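Block and Small Toy Sort, Fall Round

September 18, 2024

The fall sort of the block and small toy shelves at the Busbridge Toy Library is finished, and everything is back out for borrowing except the two bins listed further down. The final count was 2,953 pieces. Of those, 982 came in without a bag, a label or a set card, and they took up most of the time.

Shufen Tang ran the sort again and has changed a few things from the January round. Members who borrow blocks will notice the changes at the return desk, so they are set out in this item.

Bags

The drawstring bags are gone. Small pieces were getting caught in the seams and turning up in the wrong set months later. Each block set now goes out in a clear zip bag with the set card facing out. The card has a picture of the full set and the number of pieces. Please count at home before you bring the bag back. If you are short, bring it anyway and tell us what is missing — we would much sooner have the rest of the set than wait for one wheel.

The Zura farm sets and the Hikar stacking sets have their own boxes and stay in them. The boxes do not go inside a zip bag.

Wheels

Blocks with wheels used to be kept with the vehicles. They are now with the blocks. This was argued both ways, and Benedita Sampaio, who keeps the catalog, settled it by looking at which shelf people went to first when they asked for them. The catalog numbers have not changed. If you have one of these sets on hold, your hold is still good.

Figures

Loose figures are in one bin on the low shelf. You may take up to three along with any block set and they do not count toward your limit. Figures that belong to a named set have a dot of white paint on the bottom. If you find one with a dot in the low bin, hand it in at the desk.

Cleaning

Plastic blocks are washed in warm water with plain dish soap, rinsed, and left on a towel overnight. Wooden blocks are never soaked. They get a damp cloth, then a dry one, and go on a rack with space between them. Last year 18 wooden cubes had to be thrown out after they were put away damp in a lidded tub, and they had belonged to three different sets.

For a small toy with stickers or printed eyes, use the damp cloth only and go lightly over the print. Do not use alcohol wipes. They take the color off some of the older pieces and leave others sticky.

Several people have asked what cloths we use. They are ordinary lint-free kitchen cloths from the Yu hardware store, bought in packs, and each is washed after one session. Bring your own if you prefer. Dark colors are not a good choice, as they can leave dye on the pale wood — test on the underside of a block first.

Lost and found pieces

After matching, 14 pieces are still without a home. They are in a shallow dish by the return desk. Most are odd cubes. There is also a green arch, half of a hinge, and a blue peg that fits nothing we own. Anything left in the dish by January goes into the mixed bin, which is free to take from.

Bins not yet back out

The large magnetic tiles are being checked one at a time for cracks along the edges. The marble run is waiting on a new funnel. Both are marked unavailable in the catalog and both can be put on hold now.

Sorting at home

A number of families have asked for a simple way to get a mixed pile back into sets before returning it. Shufen suggests starting with a cloth laid flat on a table or the floor, in a color that the toys are not. Tip out a small amount at a time. Pull out anything with a wheel or a face first, then sort what remains by material, and leave color for last. Sorting by color first feels quicker, but it splits every set across all of the piles and you end up doing the work twice. Keep one tray or box lid at the side for pieces you are not sure of. Go back to it at the end, when you can see what each set is short of. 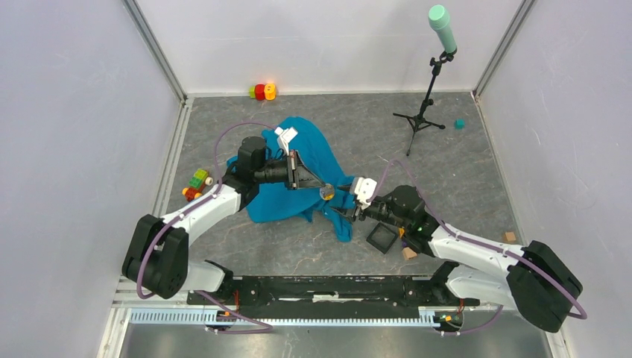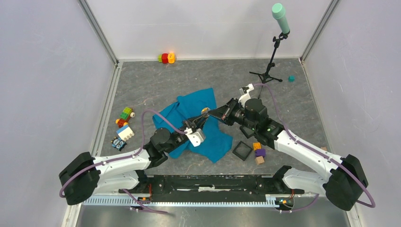
Care and Sorting

Both pictures have a blue cloth on a gray surface. In the second one the toys are in groups around it: the green-and-yellow block with the white wheel is at the left, with a dark-blue figure farther down on that side, and the black square tray is to the right of the cloth with a few small blocks beside it.

Groups like these can stay where they are until you have gone through the whole pile. Bag one set at a time and put its card in before you start the next. If you are interrupted, fold the cloth over whatever has not been sorted yet and leave the finished groups alone.

Spare set cards and zip bags are at the return desk. Two cards per household is usually enough, and replacements are free. If the card for your set has the wrong count on it, write the correct one on the back and give it to Benedita, who will print a new card for the next borrower.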